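The fake fruit is back

September means grapes. Real ones on the market stalls, and now, for reasons the trade has several theories about, the other kind too. On sideboards, in hotel lobbies, heaped in the crates that greengrocers put out front. My grandmother had a bunch on the piano and we were not allowed to touch it. Touched it anyway.

Nelero, the prop and display house down by the canal, went through 4000 bunches last season. Most of it went to shops. A crate of real fruit lasts a few days under lights, then there are flies. A good fake lasts untill somebody drops it.

What makes a good one? Weight, first. Pick it up. The cheap ones float up in your hand like packing foam and the whole display looks wrong, even from the sidewalk. Then color. Never one green. A decent maker mixes in a few off tones, a yellow, a cloudy cream, and the odd pink one if they're feeling brave. Then the stem, where most of them go wrong (shiny, too straight, a seam down the side).

Pernier does the stone-look style, prices from 48 dollars a bunch and up to 102 for the big ones. Ledik is the budget end. I bought theirs in March, three small bunches, and the bloom rubbed off on my sleeve.

Pale green, down on the floor with the baskets and crates.

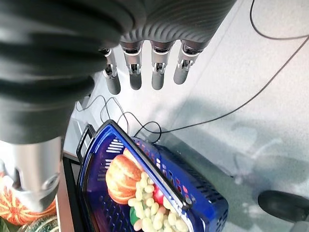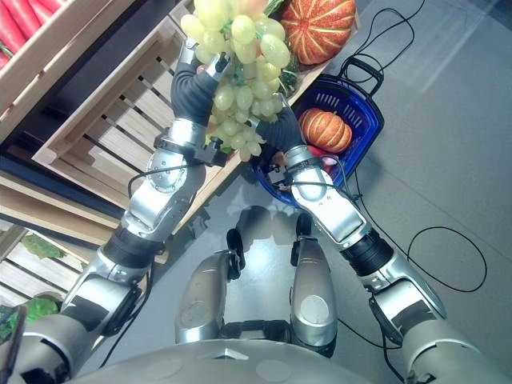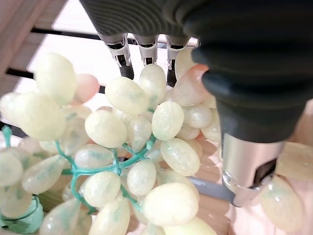 Melquiades Bermúdez disagrees with nearly all of the above. Weight is a distraction, he wrote back when I sent him a draft, and people who go on about it have never had to fill a window by noon. He'd take light bunches every time and wire them down. What he won't forgive is a bunch that is the same all the way around. Real grapes have a bad side, he says, the side that sat against the wall of the box, and you turn that one to the back.

Fair enough. I went and looked at mine and yes, same all the way around.

So, arranging. Wooden crate, tipped forward a little, crumpled paper in the bottom so you need less fruit. Bunches overlapping, stems to the back. One hanging over the front edge. A basket beside it if you have the floor for it, plastic is fine, dark colors are better than bright. Keep the lemons somewhere else, they take over.

Cleaning is dull but do it. Dust gets down between the grapes and sits there. Soft paintbrush, dry, then a damp cloth for the outer ones. Bíró sells a little brush for teh job, more than 33 dollars, and a makeup brush does the same thing.

Storage: loose in a box, tissue between the bunches, nothing heavy on top. Not the attic. Mine went up there one summer and the stems came out bent.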